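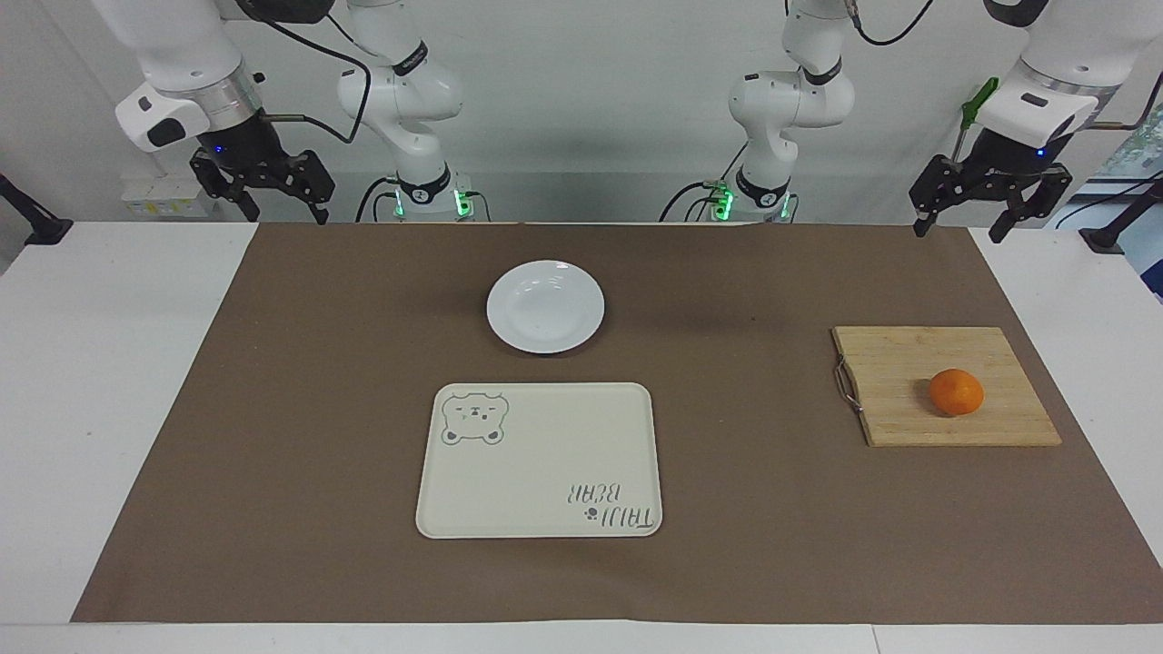 Figure 4. A work surface: plate, tray and cutting board with an orange, on a brown paper mat.

4.2 What people do with a nearly empty surface

I had expected the crowded tables to give us the most to talk about, and for the first few weeks of coding they did. Then I got to the sparse ones and slowed right down. Figure 4 is one I kept going back to. The plate is round and white with a raised rim, the tray is rectangular and cream, and the board is light wood with a single orange on it. I would call that a surface halfway between storage and cooking, and my second coder called it "a snack waiting for a person", and we argued over which label to use for most of an afternoon.

The trouble is that our scheme, which we borrowed from the earlier Flinthorpe kitchen diaries, sorts things by what they are for. A plate is for serving, a board is for cutting, a tray is for carrying. Fine, until you put an orange on the board. Is it there to be cut, or is it there because the board was the nearest clear spot? A still can't tell you (we tried!), and the people who filled in our diaries couldn't always tell us either. One household in the Eltby group wrote "fruit, on board, no reason" four days running, which I have grown very fond of.

So for the sparse surfaces we dropped purpose and coded two plainer things: what each item rests on, and whether its top is free. Under that scheme the orange rests on the board, the board rests on the mat, and the plate rests on the mat behind the tray. It sounds almost too simple to bother writing down, but it did settle the arguments. We had 719 surfaces to get through and 16 of them had gone round the team more than twice under the old labels. With the new ones all 16 were agreed in a single sitting, with biscuits.

The mat needs a word of its own. In our first pass we ignored anything flat that covered the table, so cloths, paper and oilcloth all counted as "table". I now think that was a mistake. Diary keepers treated a covered area as the place where things were allowed to be, and they were quite strict with themselves about it. Several wrote that they had "put it back on the paper" when something had strayed on to the bare top, even if the bare top was perfectly clean. We went back and added a code for coverings, and I wish we had done it in April before the bulk of the entries came in.

Pale things on brown paper also turned out to be easy to agree on. A white plate stands out well there, and so does a cream tray. The same plate on a white table got missed now and then, mostly late in the day when we were tired. I don't want to make too much of this, as we never set out to test it, but anyone planning a similar study might think about what colour their coverings are before buying a whole roll.

Two loose ends. We never found a good way to code a tray with nothing on it in the diaries, where some keepers listed it as an item and others plainly thought of it as furniture. And the Torkuson checklist, which we used for the crowded tables in Section 4.1, has no entry for whole fruit at all, so oranges, lemons and the odd melon went in under "other food" and will need pulling out again by hand.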